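Two grey chairs and a table

I have a low opinion of the waiting corner. You know the one: a pair of tub chairs, a table too small for anything, a blank wall. Somebody gets paid to pick these. Costel Lungu reckons the chairs are fine and I'm fussy, so I spent 40 minutes on Wednesday giving them a fair go.

The seat is deep enough, I'll grant that. The cushion I'm less sure about. Sit back and it shoves you forward, take it out and you've got nowhere to put it except the floor. Pale grey fabric with beige cushions is also a brave choice of colour anywhere people carry drinks.

As for the table, it holds one bottle of water nicely. Add a laptop and a sandwich and you'd be juggling. I do like a glossy white top for wiping down, but every lamp in the ceiling ends up shining in it.

Adaeze Okafor says the Merrick catalogue has the same sort of chair in dark green, and she swears green hides everything. We'll see. I've heard that about carpet.

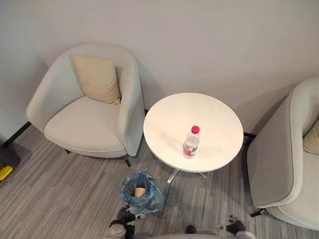
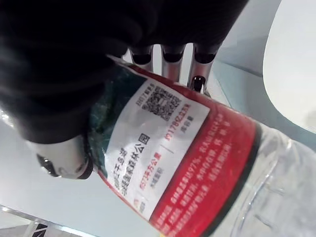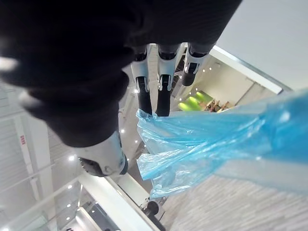 Last picture: chairs, table, red-capped bottle.
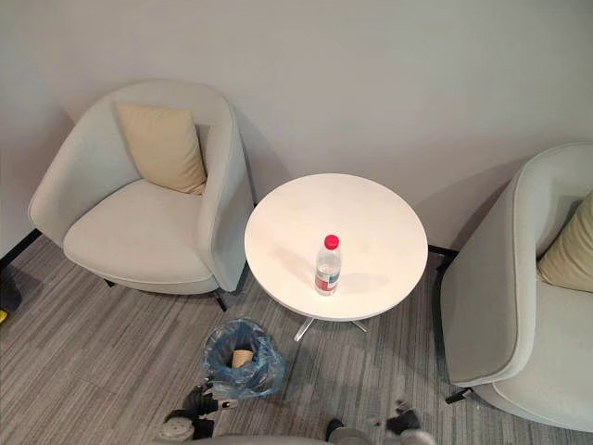 Page last changed: Wednesday, 2:04 pm

I still wouldn't buy the pair for home. One, maybe, without the cushion, and with a table that has room for my elbow and a cup of tea. Costel can have the other.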